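4. Planning the Equipment Budget

4.1 What we thought we were buying

The original equipment line for this project was written in November, in an afternoon, by people who had never bought more than one robot hand at a time. It had a single entry. The entry said "grippers," and beside it was a number that we will not reproduce, partly out of respect for the people who approved it. Every later revision of the budget can be read as a slow and expensive expansion of that one word.

Our aim was to collect demonstrations of household handling tasks in ordinary homes, using grippers held in the hand, and then to train a pair of fixed arms on the results. The arms were already paid for. We assumed that this was the costly half. A gripper held by a person needs no motors at the shoulder and no safety cage, and it seemed reasonable that it should cost less than the thing it was standing in for. Per unit, this was correct. Per usable demonstration, it was wrong by enough that we think the matter deserves a section to itself.

4.2 Quotes

We asked three suppliers for prices. Lokley sold a finished hand-held gripper with its own charger and case. Festenar sold the parts as a kit and left the assembly to the customer, along with most of the instructions. Brornov offered to build to our drawings, which would have been attractive if we had had drawings. All three quotes were valid until February 28, 2018, a coincidence that did more to settle our purchasing schedule than any planning meeting.

Comparing them was harder than we had expected. Lokley quoted per pair, Festenar per kit, and Brornov per batch of 20, with a setup fee that appeared on the second page in a smaller font. Spare fingertips were included by one supplier, sold separately by another, and not mentioned by the third, who on being asked said that their fingertips did not wear out. We put everything into one spreadsheet, with a row for each item a house visit would need, and left blank any cell that a quote did not address. The spreadsheet had 161 cells. The blank ones were where the money went.

We ordered 16 grippers from Lokley. The Festenar kits were cheaper on paper, but the saving disappeared once we charged ourselves for the hours of assembly, and we had learned from an earlier project what our assembly looked like.

4.3 Items that were not on the list

The first month of visits produced a second purchase order, then a third. Cables were the worst offender. Each was too cheap to argue over and, bought singly with express shipping, each cost more to deliver than to make. We also bought labels, storage cards, a second set of cases (the first set fit the grippers but not the grippers plus anything else), and a quantity of foam that we still have.

Power deserves its own paragraph. Our plan assumed that batteries charged overnight in the lab would last through a visit. They did when the visit was short. For a full day in one house they did not, and the crew had to charge on site, in rooms where the outlets had been placed by someone with a lamp in mind. The final budget has a power line for every kit, sized for a gripper, its recorder, and whatever else turns out to be hungry.

Then there is the matter of objects. We had budgeted nothing for these, on the theory that homes contain things. They do, and it makes for better data than a shelf of matching wooden blocks. What we had failed to price was the time spent agreeing on which things could be handled, and the replacement of those that did not survive being handled. A small allowance for breakage, paid without forms, saved more staff time than any other line in the budget.

4.4 Fitting the kit to the room

By the second round of visits we had started to plan from the table outward. The surface decides a good deal: how far the fingers can open before they meet someone's groceries, where the recorder can be put down, and whether anyone can reach an outlet without crossing the work area. Lab tables are bare and flat. Tables in homes are dressed, as Figure 4 shows, and we stopped asking people to undress them. 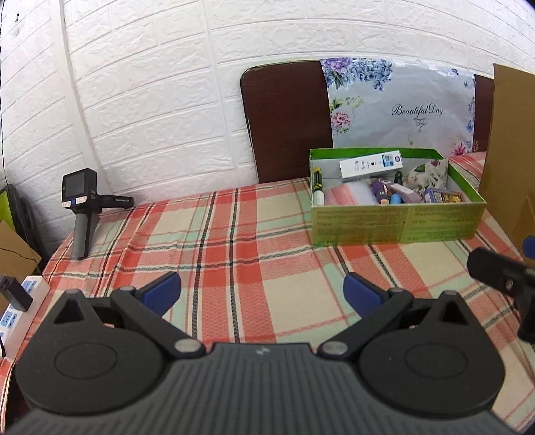 Figure 4. Hand-held gripper over a table during work in a home setting.

Fingertip pads are the line we would defend first if the budget were cut again. They are the only part of the gripper that touches anything, they cost less than lunch, and running out of them stops a crew as completely as a cracked housing would. The color also has some bearing on cost. The dark blue pads in Figure 4 are easy to pick out against the coral, cream, and pale green plaid of the cloth, and a person checking recordings can find the fingertips without pausing the playback. On dark cloth the same check takes longer, and checking is paid by the hour. Wrinkles like the shallow ones in that tablecloth have to be allowed for too, and we now set aside a little practice time in each visit for soft surfaces. As for power, the white strip beside the table in the same figure is the kind of thing we once left to chance and now list by name on the packing sheet.

We considered buying a second pad color for dark tables. Lokley would supply one, at a minimum order that would have kept us in pads well past the natural life of the project. We declined, and put part of the difference into checking time.

4.5 The revised plan

The budget we would submit today divides its costs by house visit and drops the old division by device. Each visit carries its share of a gripper, a full charge of consumables, and the crew hours before and after, which are the part most easily left out by people who enjoy buying equipment. We count ourselves among them.

For planning purposes we treated a kit as worn out after 157 visits, a figure taken from the Hosseinzadeh costing sheet that our department uses for everything from cameras to carts. We have no strong evidence that it suits grippers. It does suit the accounting office, and a depreciation schedule they recognize is returned in days, where one they do not recognize is returned with questions.

Two lines remain unsettled. The first is spares: we hold complete spare grippers, and it may be cheaper to hold only fingers and linkages, provided that someone on each crew is trained to swap them. The second is the foam, for which we are accepting offers.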